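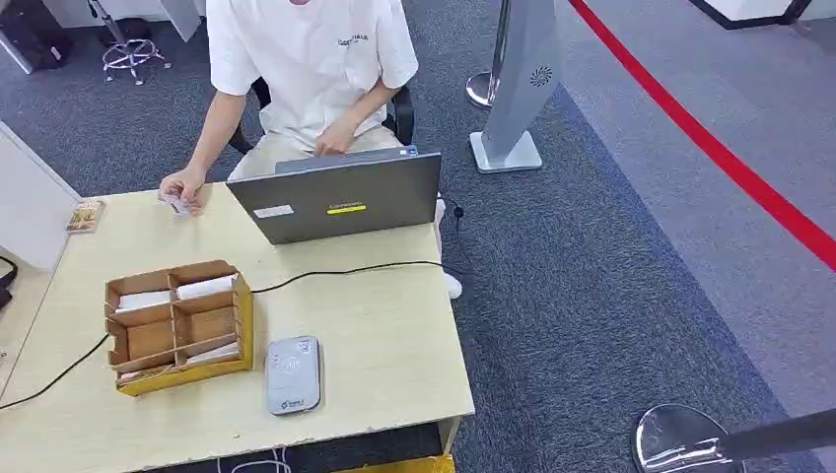
January
By a staff contributor

The town of Pisovby had 400 residents and one bell, and in the winter I turned 40 the bell went missing.

I was deputy clerk, so it fell to me to write the notice. I wrote that the bell was absent. The mayor changed it to "resting."

Suspicion landed on Kellness, the next town down the river, which had always had a church and never had anything to hang in it. We sent them a stiff letter. They sent back a stiffer one, along with a bill for 62 dollars, for the ferry rope we had borrowed in my grandfather's day and apparently enjoyed.
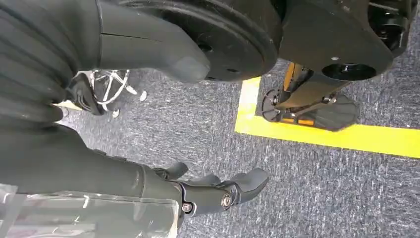 By Thursday people had begun to sleep late. The baker opened at ten and found a line of well-rested customers who said please. The school started whenever it felt full. My own marriage improved a little - we had been blaming each other for that bell for years.

Then the Dekska Foundry wrote to say our repair was finished, and had been since fall, and would we kindly collect it. The signature on the work order was mine.

I read the letter twice and put it in the drawer with the ferry bill. Then I walked over to the mayor's office and proposed, in the interest of peace, that we pay Kellness the 62 dollars and let them keep the bell.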